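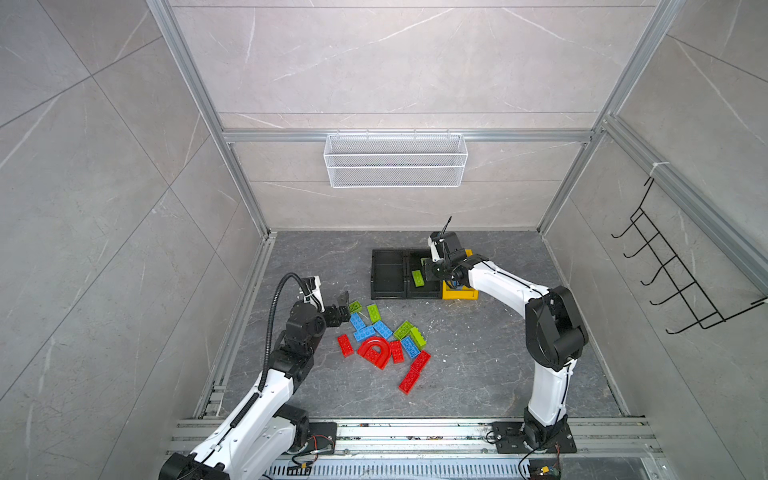 Telma Zapata has asked, in her comments on the previous report, whether the message backup feature in Bogale should be finished before the new calendar view goes out to testers. The project team agrees that it should, and the schedule in this report has been changed to match.

Progress report to the Gikcombe Fund
Project: Bogale, a messaging and calendar app for phones
Reporting period: through the end of October

1. Work completed

The main inbox has been rebuilt. Text messages and group conversations now appear in one list, and a user can sort that list by date, by sender or by unread status. Under the old design, group conversations had their own tab, and testers in Nunesness often missed new messages there.

Search has been moved to the top of the inbox and now covers the full text of stored messages. It previously covered names and numbers only. Results open at the matching message, with the earlier conversation available by scrolling up.

The settings menu has been reduced from three levels to two. Ringtone, vibration and notification light are now on a single page for each conversation. The option to change the color of message bubbles has been kept, although it was little used in testing, and may be removed at a later stage.

2. Work in progress

Message backup is partly complete. Users can save a copy of their messages to the phone's memory card and restore it on the same phone. Restoring to a different phone works for text but loses attached photos in some conversations. The fault has been traced to the way attachments are numbered when the backup file is written, and a correction is being tested.

Translation of the menus into Spanish and Portuguese continues. The Spanish text has been delivered and is under review. The Portuguese text is expected in December. Several button labels in Spanish are too long for small screens and will need to be shortened – the translators have been given a list.

3. Testing

Eight testers used the app daily during the period, all on their own phones. They reported fewer crashes than in the previous period. The most common complaint was battery use, which rose after the new search was added. The search index was being rebuilt each time a message arrived. It is now updated overnight, or when the user opens the search page, and the next test version will include this change.

Two testers asked for a way to schedule messages in advance. This was not part of the original proposal, and no work on it is planned under the present grant.

4. Budget and staffing

Spending is within the approved amount. Costs for test phones were lower than planned, and the project requests permission to move the remaining money in that line to translation. The Namumport office continues to handle user support and has taken on the writing of the help pages.

5. Next period

The team will complete message backup first, including transfer between phones. The calendar view will then be released to testers, with month and week layouts – the day layout will follow separately. A draft of the help pages will be sent to the Fund with the next report.

Approval of the budget change described in section 4 is requested before the end of November, so that the Portuguese review can be booked.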